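Chapter 3
Things on a Table: Learning to Look at Round Objects

I taught my first still life class in Baltcombe in a room over a hardware store, and I spent half my evenings that year worrying about what to put on the table. I bought brass jugs. I bought a pheasant feather. I once carried a ship's lantern up two flights of stairs (it weighed as much as a dog) and then nobody wanted to draw it! What everybody drew, over and over, was my lunch and the mug I'd left beside it.

So in this chapter we're staying with lunch and mugs. You did boxes and books in Chapter 2, and by now you should be able to get a straight edge to sit down on a flat surface without sliding off. Round things ask a bit more of you. The opening of a cup is a circle and you know it's a circle, but from your chair it's an ellipse, and your hand will fight you about this for weeks. Mine did.

Before you pick up a pencil I'd like you to spend a while just looking. The main thing to look for is how an ellipse changes when your eye moves. Look down on a tub or a lid and it opens up wide. Sink lower in your chair and it squeezes nearly shut. The second thing is the shadow. On a pale table the shadow is often darker than anything on the object that casts it, and if you put it in first the object is already half drawn.

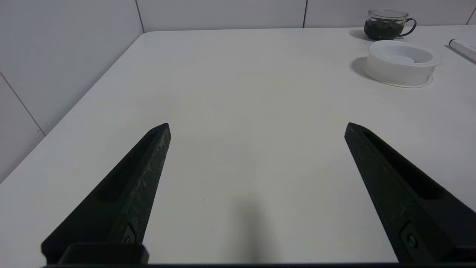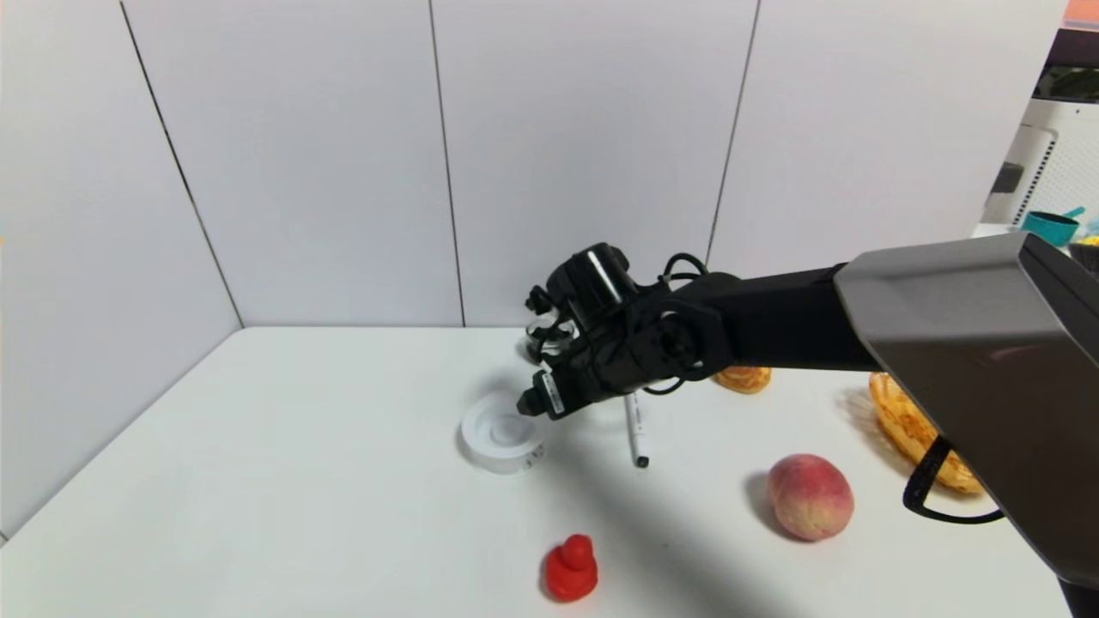
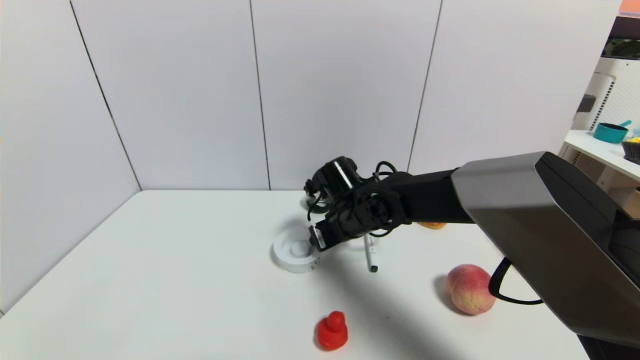
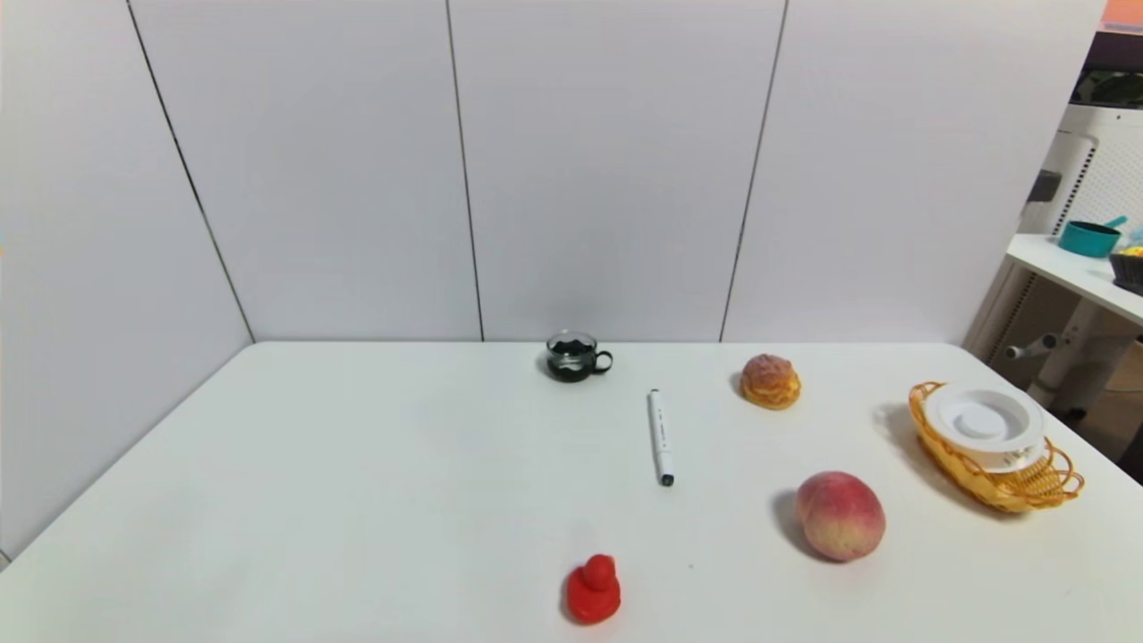 A white tabletop, with round shapes of different sizes. Where does each shadow start?

My old teacher, Rodrigo Villanueva, made us draw white things on white paper for a whole term in Jidton, and I complained the entire way through. White is hard. You have no outline to lean on, only a soft gray where one side turns from the light, and sometimes the edge you're looking for simply melts into the table. Let it melt. Beginners love to run a firm black line all the way around a white dish, and the minute they do it turns into a coin stuck on the page. Try leaving a gap on the lit side and see if your eye fills it in. It nearly always does.

Fruit is kinder to you. A peach has color and fuzz, and it's never a perfect ball – look for the crease and the place where it flattens a little against the table. Pastry is kinder still, all crackle and crumbs, and you can be pretty messy with it. I keep a shelf of play food from the Daletti sale bin for exactly this, plastic buns and all, and it lasts through October when the real thing would have walked off by itself.

Glass I'd save for the end of the week. If you can't wait (I never could), pick a small cup with something dark about it, squint hard, and put down only the darkest shape and the brightest rim. Then stop! Everything in between can stay blank until Section 3.4.

How to work through this chapter

Take 7 sheets of cheap paper. I use the Cabello newsprint pads, but printer paper is fine. Fill the first sheet with ellipses, fat ones and thin ones, drawn from the shoulder with your wrist locked. No erasing. I once worked out that I'd drawn 3,000 of them before I liked one, and I don't think I'm slow.

Then choose three round objects from your kitchen and put them on the palest surface you've got, with one lamp off to the side. Leave real space between two of them and let the third overlap one of its neighbors. Draw the setup from your normal chair, then again standing up. Keep both drawings, even if the first one makes you wince, and write your chair height in the corner. We'll need that number in Section 3.1, where we start with the cup.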